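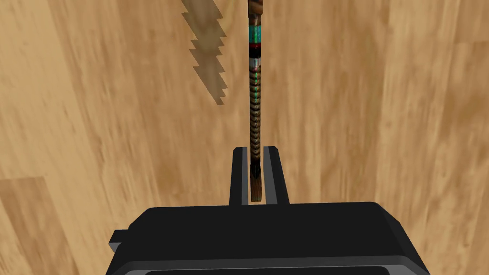
Softwaretechnik für Manipulationssysteme
Handout zu Einheit 6: Greifplanung für schlanke Objekte in der Simulation
Betreuung der Übung: Parisa Bahrami, Junpei Okabe

6.1 Einordnung

In Einheit 5 wurde der Zustand des Objekts als bekannt vorausgesetzt. Ab jetzt liefert ihn eine Posenschätzung, und die Planung muss mit deren Fehlern umgehen. Wir arbeiten weiter mit dem Parallelgreifer und der Simulationsumgebung Flotska. Die Objektmodelle stammen aus der Sammlung Demis, die 146 Netze mit Textur umfasst.

6.2 Symmetrie und Pose

Ein langer, dünner Körper mit annähernd rundem Querschnitt ist um seine Längsachse geometrisch kaum unterscheidbar. Die Rotation um diese Achse lässt sich aus der Tiefe allein nicht bestimmen. Für den Griff ist das meist unerheblich, für die Fehlermetrik dagegen nicht: Wer den vollen Rotationsfehler auswertet, bestraft Schätzungen, die für die Aufgabe gleichwertig sind. Verwendet wird deshalb der Winkel zwischen geschätzter und wahrer Längsachse sowie der Abstand der Objektursprünge.

Anders liegt der Fall bei der Umkehr der Achse. Ein um 180 Grad gedrehtes Objekt hat fast dieselbe Silhouette, aber der Greifer fasst am falschen Ende an. Farbige Bänder entlang des Schafts lösen diese Mehrdeutigkeit auf, sofern ihre Abfolge nicht spiegelsymmetrisch ist. Bei Grautonbildern geht ein Teil dieser Information verloren (siehe Aufgabe 2).

6.3 Griffkandidaten

Jeder Kandidat wird durch drei Größen beschrieben:
s - Position des Greifpunkts entlang der Längsachse
phi - Drehung des Greifers um die Achse senkrecht zur Auflage
w - Öffnungsweite vor dem Schließen

Bei schlanken Objekten steht die Schließrichtung möglichst quer zur Längsachse. Weicht phi davon ab, entsteht beim Schließen ein Moment, das den Körper zwischen den Backen ausrichtet. Kleine Abweichungen sind also verträglich, große führen zu Kantenkontakt.

Für s gilt ein Zielkonflikt. Ein Griff am Ende lässt den Rest des Körpers frei, etwa für eine spätere Übergabe, erzeugt aber ein großes Lastmoment. Mit der Masse m, der Erdbeschleunigung g und dem Abstand d zwischen Greifpunkt und Schwerpunkt beträgt es bei waagerechter Lage

M = m * g * d

Die Backen müssen dieses Moment über ihre Kontaktfläche aufnehmen. Ein Punktkontaktmodell mit Reibung genügt hierfür nicht; in Flotska ist das Modell "soft_patch" einzustellen. Mit der Voreinstellung "point" kippt der Körper im Griff bereits bei kleinem d.

6.4 Kollisionsgeometrie

Sichtbares Netz und Kollisionsnetz sind getrennt. Feine Rippen oder Wicklungen auf der Oberfläche sollten im Kollisionsnetz nicht abgebildet werden. Sie vervielfachen die Kontaktpunkte, und der Löser springt zwischen benachbarten Lösungen. Ein Zylinder oder eine Kette aus wenigen konvexen Teilen ist vorzuziehen. Auch der Schattenwurf wird aus dem sichtbaren Netz berechnet - gezackte Schattenränder sagen daher nichts über die Kollisionsgeometrie aus.

6.5 Ablauf der Regelung

1. Vorposition anfahren, Öffnungsweite w einstellen.
2. Pose neu schätzen und s, phi korrigieren.
3. Absenken bis zur Sollhöhe, Geschwindigkeit begrenzt.
4. Schließen mit Kraftregelung, Abbruch bei Zeitüberschreitung.
5. Anheben und Achswinkel erneut prüfen.

Schritt 2 wird in den Abgaben am häufigsten ausgelassen. Im Referenzlauf von Vicente Retamal wurden mit Korrektur 739 von 771 Griffen als gültig gewertet, ohne Korrektur 423. Alle übrigen Parameter waren identisch.

6.6 Aufgaben

Aufgabe 1: Implementieren Sie die Achsmetrik aus 6.2 und vergleichen Sie sie mit dem vollen Rotationsfehler.

Aufgabe 2: Wiederholen Sie die Schätzung mit Grautonbildern. Protokollieren Sie nur die Fälle mit umgekehrter Achse.

Aufgabe 3: Variieren Sie s bei festem phi und tragen Sie den Achswinkel nach dem Anheben über d auf. Beide Kontaktmodelle verwenden.

Abgabe als Archiv mit Konfigurationsdatei und Startwert des Zufallsgenerators. Fragen zur Installation an Junpei Okabe.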